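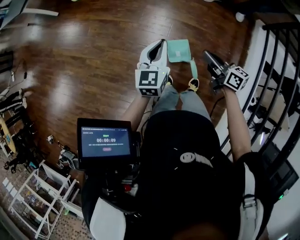

Right, the bag cupboard. I said I'd sort it out over the holidays and then it was 24 January 2022 and I was down on the floorboards with a mountain of pouches, totes and stuff sacks, wondering who needs this many zips. (Me. It was all mine.) Posting as I go so I actually finish it.

–

First job was getting everything out of the cupboard and into one heap. Do not do this right before dinner. I did this right before dinner. We ate toast.

–

The little mint-green fabric pouch is the reason I started, by the way. It folds flat, it's got a small white label sewn on near the middle and a strap in the same mint colour, and I'd been looking for it since November. Found it inside a beach bag, inside another beach bag.

–

My rule for the day: if a bag folds flat, it gets folded flat before I decide anything about it. A squashed heap of fabric looks like rubbish and you want to bin the lot. The same bag laid out on the floor with its corners pulled square looks like something you'd pay money for.

–

Someone's asked how I fold the small ones so I'll do a proper run-through.

Empty it first. All the way, fingers in the corners. I got a bobby pin, two mints and a parking receipt out of one that I'd have sworn was empty.

–

Zip it shut but leave the last couple of centimetres open, so the air has somewhere to go. Lay it on a hard floor. Bed is hopeless for this, carpet is nearly as bad, floorboards are lovely.

–

Then press from the bottom up towards the zip with the flat of your hand. Fold in half once. Small pouches don't need thirds, whatever the folding people say, they just spring open again and you end up cross.

–

Straps! Everyone wraps the strap round and round the bag and then it's got a waist forever. I leave the strap out long while I'm folding, then zigzag it into a little stack at the end and tuck it under.

–

Clips and buckles go on the outside of the fold. If you fold a buckle in, it leaves a dent in the fabric, and on the thin nylon ones it rubs a shiny spot. I learned that on a navy one I really liked, RIP.

–

Tea break. Progress report: the heap is smaller but the floor is fuller, if that makes sense. I've got a row of folded ones along the skirting board and I'm not allowed to walk through the room in socks.

–

OK so the categories, which I changed three times:

Travel (toiletries, cables, the laundry one)
Shopping (anything that goes over a shoulder)
Small and useful (pens, chargers, first aid)
Small and not useful (oh dear)

–

"Small and not useful" is the biggest pile by a mile. Mostly free ones. If a company gives me a pouch I will take the pouch, and then I will keep it for eleven years with nothing in it.

–

The one I'm happiest to see again is my old Plondura wash bag. It's got the hook at the top so you can hang it off a towel rail, and the lining wipes clean. Colour has gone from red to a sort of tired salmon. Keeping it until it falls apart in an airport.

–

The Skoltley tote, on the other hand, is going. Beautiful bag, terrible handles. They're just that bit too short to get over a winter coat, so for half the year it's a handbag the size of a pillowcase.

–

Lots of you defending the Skoltley. I hear you. It's yours if you can come and get it!

–

Found a paper bag from Tatlı with the ribbon still on. I've kept it because the baklava was that good, and I have now thought about baklava for ten minutes and folded nothing.

–

For anyone wanting to know where it all goes afterwards – I've got a Bretov drawer insert, the fabric kind with the cells, and it cost me 20 dollars on special. The small pouches stand up in it on their folded edge like files. You can see every one from above without digging, which was the entire problem with the cupboard.

–

Stand them with the fold facing up, not the open side. Otherwise you go to grab one and the zip pull catches on its neighbour and three come out together.

–

Question from a couple of people about washing. The nylon and polyester ones I do in the sink with a bit of dish soap, then hang them open over a wooden spoon. Anything with a stiff base gets wiped and that's it. Don't put them in the dryer, the coating goes sticky and you'll never get the smell out.

–

And yes, dry them completely before they get folded away. I leave mine overnight even if they feel fine after an hour.

–

Knees have filed a complaint. If you're doing this at home get a cushion, jeans are no help at all on floorboards.

–

Nearly there. The donate bag is full and by the front door. I did go back in and rescue one (a stripy one, don't ask). I've put a limit of 5 minutes on rescue time so I can't do it again.

–

What I'm doing with the not-very-useful ones I couldn't part with: each one gets a job today or it leaves. One now has the spare keys in it. One has birthday candles and a lighter. One has all the allen keys that came with furniture we don't own anymore, so perhaps that's cheating.

–

Putting a bit of masking tape on each one with what's inside. My handwriting is shocking but I can read it and that'll do.

–

The mint one hasn't got a job yet. I was thinking earphones and the little charging cable, or else it lives in my coat pocket for picking up milk money and bits. It's a nice size for either. Votes please!

–

Earphones are winning. Somebody suggested dog treats. We don't have a dog, but I like the confidence.

–

Cupboard's vacuumed, drawer insert's in, the shopping bags are on the hook behind the door. There's an entire empty shelf in there now and I've already been asked if the board games can have it. Talking it over tonight.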